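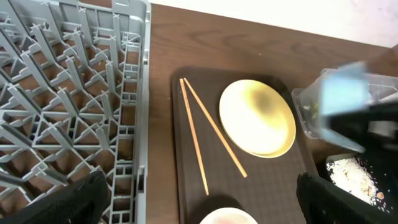
April, a little after 9 in the evening

I meant to write this right after the evening sit, but then I made tea, and then I stood at the window with the tea, so you can see how my mindfulness is coming along! Still, I want to get some of it down before I sleep, because I know by morning I'll only remember that my knees hurt.

We're on the loving-kindness practice now here at Lukumay. I have always been a bit shy of it (all that wishing people well in complete sentences, it makes me feel like a greeting card), and I told Chiharu Ishida so at my interview this afternoon. She laughed, very kindly, and asked which part I skipped over fastest. I had to think. It's the first part, the one where you wish yourself well. I rush through it the way you rush through the front hall of somebody's house to get to the kitchen. She told me to stay in the front hall for the whole sit tonight and not go visiting anybody else.

So I did. Forty minutes of may I be safe, may I be at ease, and for the first half I was bored and cross and planning what to say to my sister about the car. Then somewhere in there I remembered being small and sick in bed at the old house in Warkville, with Mother's cool hand on my forehead, and the phrases stopped sounding silly. I cried a little. The woman on the next cushion sniffled too, though I think hers is a cold.

After supper I read more of the Grorkidari book, the big one with the blue cover, all 698 pages of it, and I'm still only in the chapter on patience, where I have been since winter. I copied out the bit about anger being a guest who arrives hungry. I'm not sure I agree with it. My anger generally arrives having eaten.

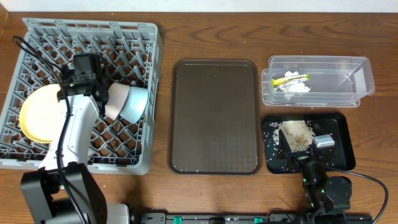

*The wooden table, with the rack and trays out.*

What else. The walk to the Flernine spring was lovely, muddy all the way up, and there were little white flowers under the birches that I couldn't name. I tried to do it as walking meditation and lasted as far as the gate, and after that it was just a walk, with me humming, and I'm going to let that be fine. I did say the phrases again on the way down, once for me and once for my sister, car and all. Hers came out easier than I expected.

Bell is at 5:30 and I've promised myself not to lie there bargaining with it. I must ask Chiharu whether I move on to "the dear friend" tomorrow or stay put another day. I'd be happy to stay put. Also find my other wool sock, it's not in the bag and it's not under the bed.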